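Taltance 作業台・展示台用クロス 生成り

Rikevden 台用布製品 > 平織クロス > Taltance

メーカー:Rikevden
区分:台用クロス(反物、裁断品、縫製品)
在庫区分:反物は在庫品、縫製品は受注生産

製品概要

Taltanceは、作業台、展示台、検品台、撮影台などの天板を覆うための平織クロスです。食卓用のテーブルクロスに比べて地が厚く、光沢を抑えてあります。天板の色や継ぎ目を隠すこと、小物を置いたときの滑りと打音を抑えること、台の上に均一な背景を作ることを主な用途としています。

表面に樹脂コーティングはありません。水や油をはじく用途には、同じ売場の「コーティング布」の各品番をご覧ください。Taltanceは吸水するため、液体をこぼした場合は天板まで浸透することがあります。

染色はしていません。綿の地色を残した生成りで、蛍光増白剤も使っていないため、蛍光灯やLED照明の下で青白く見えることがほとんどありません。反面、晒した白布と並べると黄みがはっきり出ます。既設の白いクロスに継ぎ足す場合は、見本布を取り寄せて現場の照明で確認してください。 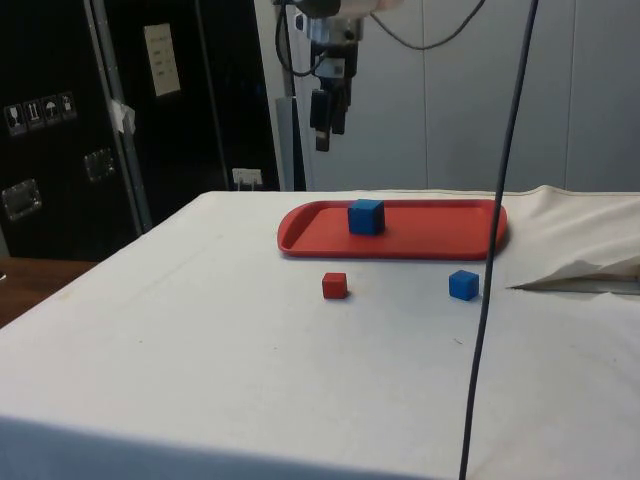
生成り系の布を掛けた台。赤い樹脂トレイと青・赤の立方体フォーム

仕様

品名:Taltance 平織クロス
組成:綿78%、残りはポリエステル
組織:平織
目付:239 g/m²
仕上げ:毛焼き、糊抜き、防縮
色:生成り(無染色)
表裏:区別なし。ただし反物の耳に入る識別糸は片面のみに出ます
巻き長さ:1反あたり9 m
洗濯収縮率:たて、よことも5%以内
防炎:非対応
帯電防止:非対応

組成のポリエステルはよこ糸側にのみ入っています。たて糸は綿のみです。そのため、たて方向とよこ方向では伸びと戻りの性質が異なり、よこ方向のほうがしわの戻りが早くなります。台の長辺に対してどちらの向きで使っても構いませんが、複数の台を並べる場合は向きをそろえてください。向きが混ざると、同じ反から取った布でも光の当たり方で色味に差が出ます。

目付は仕上げ後の値です。糊を落とした状態で測っているので、初回の洗濯で大きく軽くなることはありません。

生地の選定について

台用クロスの厚みは、下地をどこまで隠したいかと、端をどのように落としたいかで決まります。薄手の布は角でよく折れ、床まで垂らしても軽く収まりますが、濃色の天板では色が透けます。厚手の帆布は透けない代わりに角が立ち、畳み跡がなかなか取れません。Taltanceの目付はその中間にあり、濃い木目や金属の天板に一枚で掛けても、模様が読めない程度の隠蔽性を目標に設定しました。黒い天板で完全に透けをなくしたい場合は、後述の下敷きと併用してください。

設計を担当したRupert Reisingerによれば、試作で最後まで残った問題は厚みよりも表面の毛羽でした。毛羽の多い布は、面ファスナーや目の粗い発泡材を置いたときに繊維が移ります。量産品では毛焼きの工程を加え、洗いを重ねても毛羽が起きにくいように糸の撚りをやや強くしています。撚りを強めた結果、手触りは試作品より硬くなりました。肌に触れる用途の布としてはおすすめしません。

縫製品の端は三つ折り縫いが標準です。折り幅は狭幅と広幅から選べます。狭幅は端が目立たず、広幅は重みが出て垂れが安定します。床近くまで垂らす場合は広幅が向いています。四隅は額縁仕立てと重ね仕立てがあり、指定がなければ重ね仕立てになります。

色と照明

無染色の布は反ごとに地色がわずかに異なります。綿の収穫時期と産地の配合によるもので、規格上の不良には当たりません。同一反での出荷を希望する場合は、注文時の備考欄に「同一反」と記入してください。必要量が一反を超えるときは、地色の近い反を選んで出荷します。完全な一致は保証できません。

置く物の色についても触れておきます。明るい生成りの面に彩度の高い物を置くと、物の縁の近くで布に色が映ります。赤や橙の樹脂成形品で特に出やすく、光沢のある表面ほど強く映ります。Taltanceは艶を抑えてあるので映り込みの輪郭は出ませんが、色のにじみそのものは布の側では防げません。色の評価を行う台では、照明の位置を高くするか、対象物を台の中央に寄せて使ってください。 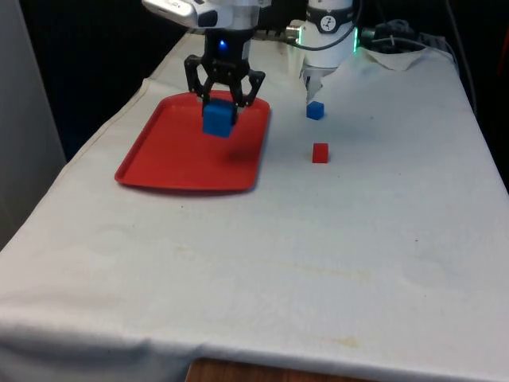 長期間掛けたままにする台では、日焼けによる変色も考慮が必要です。綿の生成りは窓際に置くと、当初は黄みが抜けて白くなり、その後あらためて黄変します。台の上に物を置いたままにすると、その形が跡として残ります。定期的に布を回すか、物の位置を変えてください。いったん付いた差は洗濯で薄くなりますが、完全には消えません。

寸法の決め方

縫製品は仕上がり寸法で注文を受けます。天板の長辺と短辺を測り、それぞれに垂れの長さを両側分加えた値が仕上がり寸法です。天板の厚みは垂れの長さに含めてください。

作業者が腰掛けて使う台では、手前の垂れを短くします。膝に掛かる長さにすると、立ち上がるときに布を引き、上の物が動きます。立ち作業の台でも、手前側は天板の縁から手のひらの幅程度にとどめる例が多く見られます。奥と左右は任意です。

展示台では三方を床まで下ろし、裏側だけを短くする仕様がよく選ばれます。この場合は仕上がり寸法のほかに、どの辺が短いかを図で指定してください。図は手描きで差し支えありません。縫製仕様を確認しているJacqueline Gaillardの班から、裁断前に確認図を返送します。確認図への返答があるまで裁断には入りません。

洗濯して使う場合は、収縮を見込んだ寸法にしておく必要があります。防縮加工を施していますが、初回の洗濯では先に示した範囲で縮みます。寸法に厳しい台では「水通し済み」を指定してください。加工日数が延びます。

敷き方

1. 天板の水気とほこりを拭き取ります。
2. 布を天板の中央に置き、畳み目の順に開きます。天板の上で引きずると裏面に汚れが付きます。
3. 長辺側の垂れをそろえてから短辺側をそろえます。
4. 手のひらで中央から外へ向けてなでます。布目が斜めになったときは、一度持ち上げてから置き直してください。
5. 必要に応じて固定具を取り付けます。

畳み跡が気になる場合は、敷いた状態で霧吹きを軽くかけ、自然に乾かします。アイロンは中温、当て布は不要です。天板の上で直接アイロンを当てると、天板の塗装を傷めることがあります。

関連品

Jillorel 下敷きフェルト
天板とTaltanceの間に敷く薄手のフェルトです。硬い物を置いたときの打音を下げ、濃色の天板の透けを防ぎます。天板よりひと回り小さく裁断して使います。同じ大きさに切ると、縁で段差が見えます。下敷きを入れるとクロスの滑りも少なくなるので、垂れの短い台では固定具を省けることがあります。

Schnyder 天板クリップ
天板の縁に差し込み、クロスを押さえる板ばね式の固定具です。対応する天板厚は品番により異なります。縁に丸みのある天板では保持力が落ちます。ばねの先端には保護材が付いていますが、長期間同じ位置で使うと布に押し跡が残ります。

Taltance 見本布
反物と同じ生地の裁断品です。反ごとの色差を確認する用途では、在庫中の反番号を指定して取り寄せられます。見本布の返却は不要です。 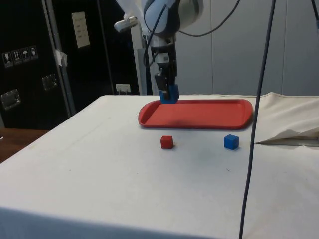
手入れ

家庭用、業務用ともに水洗いできます。縫製品に付いている洗濯表示に従ってください。塩素系漂白剤を使うと地色が抜け、未使用の反と色が合わなくなります。酸素系漂白剤は使用できますが、部分的に付けず、全体を浸してください。

脱水は短めにし、しわを伸ばして干します。乾燥機を使うと収縮が表示値を超えることがあります。濃色の物とは分けて洗ってください。

樹脂や塗料が付いた場合は、乾く前に紙で吸い取り、こすらずに洗います。乾いた接着剤は溶剤で落とせるものもありますが、ポリエステル糸を傷める溶剤があるため、端で試してから使ってください。鉛筆や木炭の粉は、洗う前に布を裏返してはたくとかなり落ちます。

保管

反物は横置きにし、上に重い物を載せないでください。立てて保管すると巻きが下がり、端が波打ちます。縫製品は畳むか、紙管に巻いて保管します。紙管に巻く場合は表裏を決めておくと、汚れの面が混ざりません。ビニール袋に密封したままの長期保管は黄変の原因になります。

使用上の注意

・火気の近くでは使用しないでください。防炎性能が求められる会場では使用できません。
・静電気に弱い部品を扱う台には適しません。導電性マットの上に敷いた場合、マットの効果が妨げられます。
・キャスター付きの台では、垂れが車輪に届かない長さにしてください。
・刃物を使う作業の下敷きには使えません。
・食品に直接触れる用途は想定していません。

注文と納期

反物は反単位での販売です。切り売りは行っていません。縫製品は一枚から受け付けますが、額縁仕立ては形状により受けられないことがあります。縫製工場は2月に設備点検を行うため、その間の縫製品の納期は通常より長くなります。反物と見本布の出荷には影響しません。

返品は未開封の反物に限ります。縫製品は寸法の誤りや縫製不良があった場合のみ交換します。届いた布は洗う前に広げ、寸法と織り傷を確認してください。水通しや洗濯をした後の寸法に関する交換には応じられません。織りの節や、糸に混じる綿の種皮片は無染色生地の性質上残るもので、交換の対象外です。

見積もりの依頼には、仕上がり寸法、枚数、折り幅、四隅の仕立て、水通しの有無を記入してください。同一反の指定がある場合は、あわせて備考欄に記入をお願いします。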